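Typing Icelandic and Danish letters on a US keyboard: frequently asked questions

Filed under: Help > Writing and Languages
Last updated: October

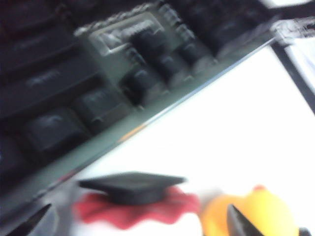

Most people who write to us have the same problem: they must spell a name such as Þorgeirsson or Lærke correctly, and the computer they sit at was sold in the United States. The letters þ, ð, æ and ø have no key of their own there, and neither do the accented vowels. You don't need to buy anything to solve this. A plain black keyboard with one paler gray key among the dark ones, on a white table, will write Icelandic as well as any other, when the computer is told which language you want. The answers on this page are collected by Ditte Fogh and Leif Þorgeirsson at the Prutbridge language desk, from the letters of our course members.

Which letters are we talking about?

For Icelandic: á, é, í, ó, ú, ý, ð, þ, æ and ö. For Danish: æ, ø and å. All of them also have a capital form. The capital of ð is Ð and the capital of þ is Þ. Please do not mix up Þ with a P. We receive many registration forms from a "Porey", and she would like to be Þórey.

I need only one letter, one time. What is the fastest way?

Copy it from a page where it is already correct, for example this one, and paste it. There is no shame in this method. If the pasted letter comes in another size or font, use the command "paste without formatting", which most writing programs have in the Edit menu.

How do I add the Icelandic or Danish keyboard in Windows?

Open Settings, then Time & language, then Language & region. Add the language you want. Then switch between your languages by holding the Windows key and pressing the space bar. The small letters at the bottom right of the screen show which language is active, for example ENG or ISL. Look at them before you type a password.

And on a Mac?

Open System Settings, choose Keyboard, and find the part called Input Sources. Press Edit and then the plus sign. For a few letters you can also stay on the US layout. Option together with the apostrophe key gives æ, Option together with O gives ø, and Option together with A gives å. For an acute accent, press Option and E, let go, and then press the vowel.

I added the language and now my other keys are wrong. Did I break something?

No. The printing on the keys stays American but the computer reads them in the Icelandic or Danish way. The question mark, the hyphen, the slash and the @ sign all move to other places. Most members need 2 evenings to get used to it, and then they stop looking down. If you don't want to get used to it, switch to the language only for the name and switch back after.

Where is Þ on the Icelandic layout?

It is the key to the left of the right Shift, where the American keyboard has the slash. The letter Ð is to the right of P, and Æ is to the right of L. For the accents there is one key to the right of Æ. Press it first, and nothing appears on the screen or only a small mark. Then press the vowel, and you get both together.

Should I put stickers on the keys?

It is a matter of taste. Brynhildur Brynjólfsdóttir, who teaches our beginner group, is against them, as she thinks you learn the stickers instead of the places. I used them for one winter and they helped me. Clean the keys with a dry cloth before, or the corners come up. A printed map of the layout beside the screen is also good and leaves no glue.

May I write "Th" for Þ and "ae" for Æ?

When the system accepts nothing else, yes. Airlines and banks often require it. The usual replacements are Th for Þ, D for Ð (some people write Dh), ae for æ, oe for ø, and aa for å. For Icelandic ö, both o and oe are seen. In a ticket, follow the line of letters at the bottom of the passport page, because the airline compares with this line. In a letter or an invitation, please write the name as its owner writes it.

Are the Icelandic ö and the Danish ø the same letter?

They stand for similar sounds, but they are not exchangeable in names. Lærke Blöndal has an ö, and it would be wrong to give her an ø only because her first name is Danish. If you are not sure, ask the person. People are usually glad to be asked.

In what order do I put the names in an alphabetical list?

In Icelandic the last letters of the alphabet are þ, æ and ö. In Danish they are æ, ø and å. So Þórey comes after every name with T, and Ørsted comes after every name with Z. A spreadsheet set to English will sort in its own way, so change the language of the document before you sort. We made this error in our own member list of 92 names, and it took a long time to repair.

My file shows strange signs such as "Ã¾" where the letters were. What happened?

The file was saved in one encoding and opened in another. Do not save it again in this condition. Close it, open it once more from the import menu, and choose UTF-8. If the signs are still there, ask the sender for a new copy.

What about a phone or a tablet?

Hold your finger on the nearest plain letter and a small row opens. A gives æ and å, O gives ø and ö, D often gives ð, and T often gives þ. If the last two are missing, add the Icelandic keyboard in the phone settings.

Can I get the printed layout map from you?

Yes. It has 4 pages, Icelandic first and then Danish. Write to the Prutbridge language desk and give the order number 3310. Þórey Ladefoged sends the maps out, and she also answers questions which are not on this page, normally in the morning.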